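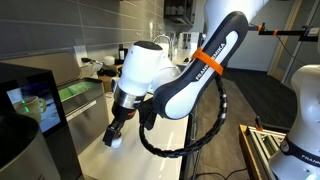

The coffee corner should look the same at 4 p.m. as it does first thing in the morning, Ro-un Oh told colleagues at Wollo, and the company has now written that wish into a service.

Wollo will begin its Counter Reset program in June for shared office kitchens in Gastilitz. It covers the coffee machine, the counter and the sink area. Used pods are collected, the countertop is wiped and the paper towels are restocked.
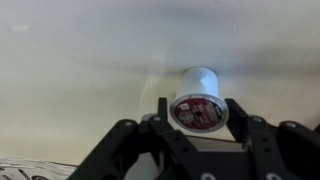
Pods are the largest part of the work. In a trial at the Krishnan building, nearly 110 pods a day were collected from 27 kitchens - many of them left on the counter. Under the program, pods go into a separate bin and are picked up by Vuveo, the recycling partner.

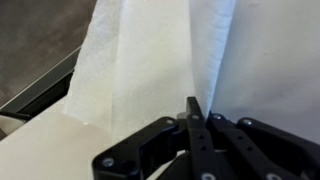 Paper towel at the kitchen counter.

Each kitchen gets two visits a day. Spills near the machine are wiped first, then the rest of the counter. Cups and utensils are put back where the office keeps them.
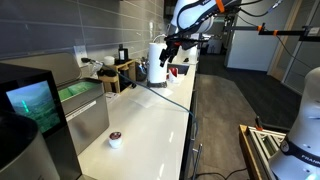
Offices can choose a monthly or yearly plan. Pods and paper towels can be added to either plan and are billed by use. Sign-up is open now through the Wollo office in Gastilitz.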